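Ticket 3168
Product: Helorden Archive desktop client, version 7
Site: Girard office
Status: Closed
Opened: 2019-12-31

Problem as reported
Nightly upload of scanned invoices to the Domura server stops partway. The client shows "Transfer incomplete" and leaves the remaining files in the outgoing folder. Restarting the client sends 100 files, then it stops again. No other error on screen.

First checks
Disk space on the server is fine. The account is not locked and the password has not expired. A single file sent by hand goes through. Pinged the server from the same PC for an hour with no lost packets. The antivirus was paused for one run – no change.

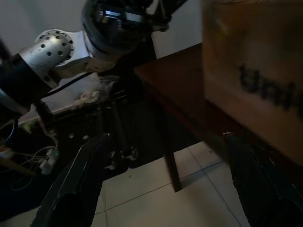
Turned on detailed logging and ran the upload again with 500 test files. The log shows the server closing the session right after file 100, every time. File size makes no difference. Tried the same batch with small text files and got the same result.

Compared settings with the Drerkeck office, which runs the same client version and has no trouble. Their batch limit field is blank. Ours was set to 100, and "Resume after limit" was unchecked. The settings file was last changed in September, when the client was upgraded.
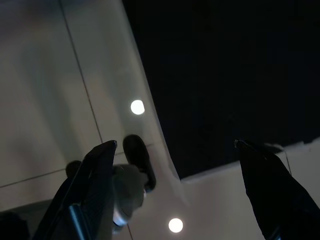
Glossy white surface, seen at an angle.

Change made
Cleared the batch limit and checked "Resume after limit". Saved, closed the client fully from the tray icon and opened it again. Closing only the window keeps the old settings in memory, so the first try looked like a failure.

Test batch of 500 files sent in one session. Log ends with "Transfer complete" and the outgoing folder is empty.

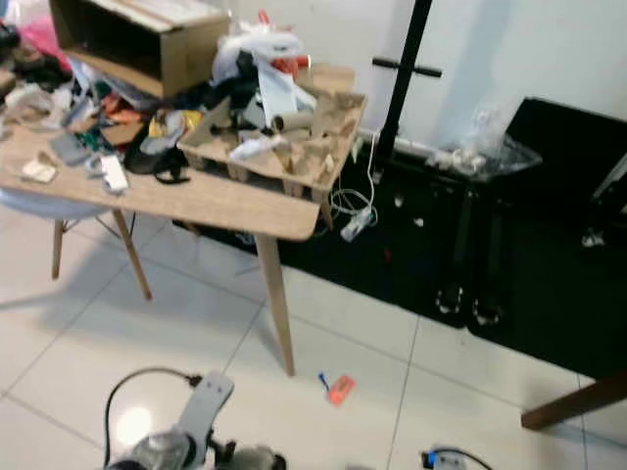
Ran the real backlog next. All files went through except 7, which were rejected for having a slash in the invoice number. Renamed those by hand and sent them again – accepted.

Still open on our side: the upgrade notes don't mention the batch limit at all. Asked Helorden support whether the installer fills it in. Will add their answer here if one comes. Detailed logging is turned off again.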